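I've been marking out my table with blue painter's tape since June. The idea came from Inna Chornovol over in Plurnley, who tapes a grid onto every surface she works on (she gets through way more tape than I do). Mine is brown paper with blue tape over it, and every part gets put down in a square so I can find it again.

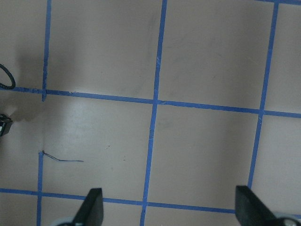 Some of the lines wander a little, and the left one doesn't even meet up with itself. I can live with it.
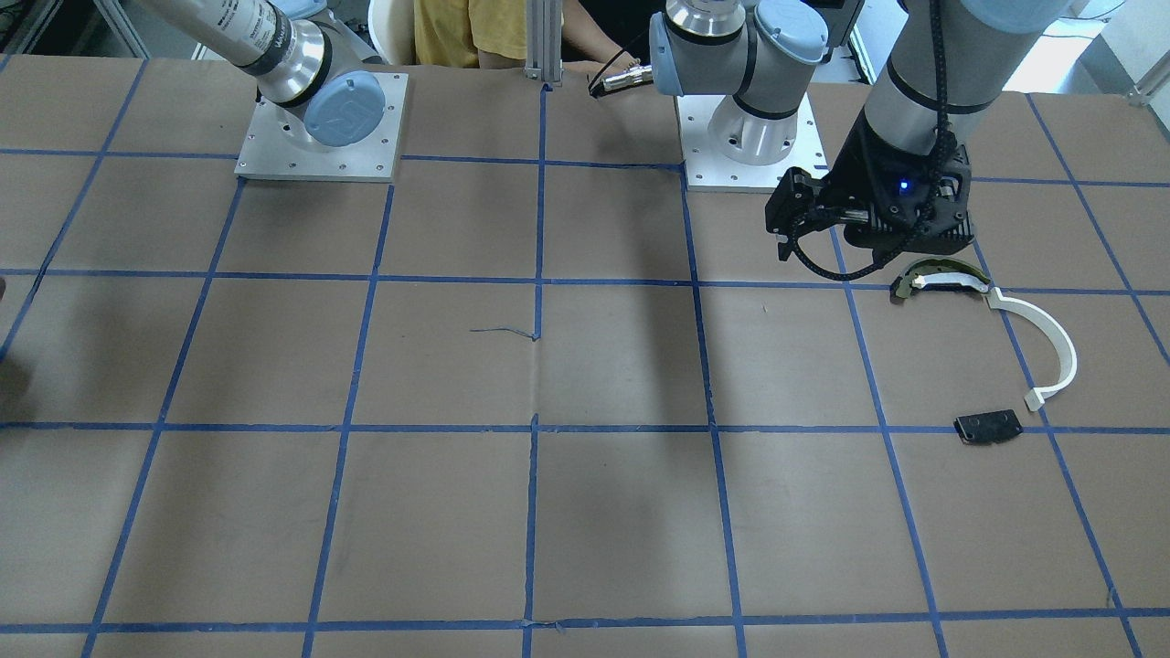

The squares run right across the table, creases in the paper and all. I love how that blue looks on brown.

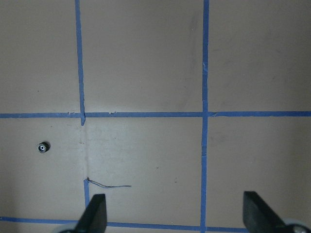

One tiny black gear with a silver hub, sitting in a square of its own. Look at those teeth!

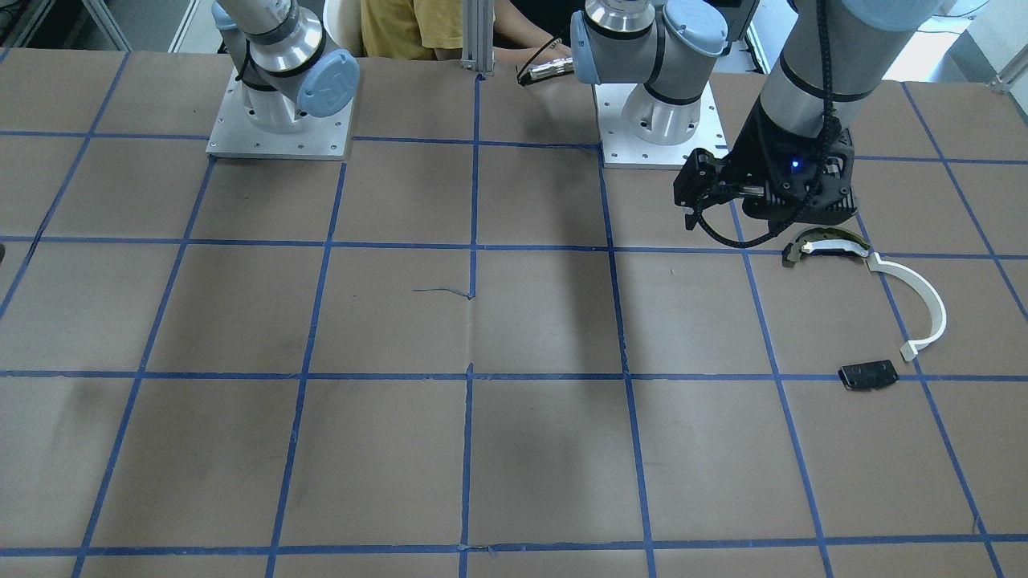
My favorite of the bunch, with the curved piece lying across a tape line and that long white strip bending around in a big C.

Does the tape tear the paper when you pull it off?

Sometimes, mostly if it's been down for weeks. I peel it slow and low, and when a sheet gets too ratty I roll out a new one and tape the whole thing again, which takes me 24 minutes with the radio on. Bakari Kimaro swears by warming the tape with a hair dryer first, and I still need to try that.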